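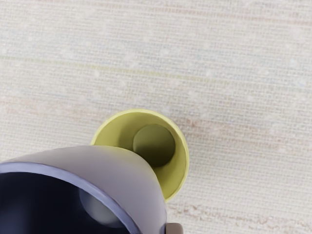 Wastton Farnness Under-Sink Recirculation Pump

The Farnness is a small pump that fits under the bathroom sink farthest from your water heater. When you press the button, it moves the cooled water sitting in the hot line back to the heater through the cold line. When hot water reaches the pump, it shuts off. You then open the faucet as usual.

It works with tank heaters and with most tankless heaters. No separate return pipe is needed. If your house already has a dedicated return line, order the Wubshet pump instead. The Farnness is not made for that layout.

What it does in a normal house

The length of the wait depends on your pipe run, the pipe size and whether the pipes are insulated. The pump does not make the heater work faster, and it does not raise the temperature at the tap. Homes with a short run between heater and bathroom will see little difference.

The pump runs only when called. It has no always-on setting. Customers who want hot water ready at a set hour can add the Elisitz timer, which plugs in between the pump and the outlet. The timer holds up to 4 start times per day, for example 6:15 a.m. before the first shower.

Specifications

Model: Farnness 60
Maximum run, heater to pump: 60 feet
Power: 115 V, grounded outlet required
Connections: 1/2 inch compression, hot and cold
Maximum water temperature: 176 °F
Mounting: wall or cabinet side, two screws
Use: indoor, potable water only

In the box

Pump with power cord
Wired push button with adhesive back
Two braided hoses
Two tee fittings with washers
Mounting bracket and screws
Printed instructions

The timer and the wireless button are sold separately.

Installation

Turn off both shutoff valves under the sink and open the faucet to release pressure. Remove the supply hoses from the valves. Screw a tee onto each valve, then connect the faucet hoses and the pump hoses to the tees. The hot side of the pump is marked with a red ring. Hand tighten, then give each nut a quarter turn with a wrench. Open the valves slowly and check every joint before plugging in the pump.

An adjustable wrench and a screwdriver are enough for most cabinets. If your shutoff valves are 3/8 inch, you will need the adapter set listed under Accessories. Old valves that will not close fully should be replaced first.

Some warm water will be in the cold line for a short time after the pump stops. Run the cold tap until it clears before filling a drinking glass.

Care

Clean the inlet screen once a year, or more often on well water. Unplug the pump and close both valves before opening the screen cap. In a house that is left unheated in winter, drain the pump along with the rest of the plumbing.

Price and ordering

Farnness 60 pump: $215
Ships from our warehouse in four business days. Unused pumps may be returned in the original box. Hoses and fittings cannot be returned once they have been connected.

For help with pipe runs or heater models, write to Asnakech Weldu in product support and include the make of your water heater.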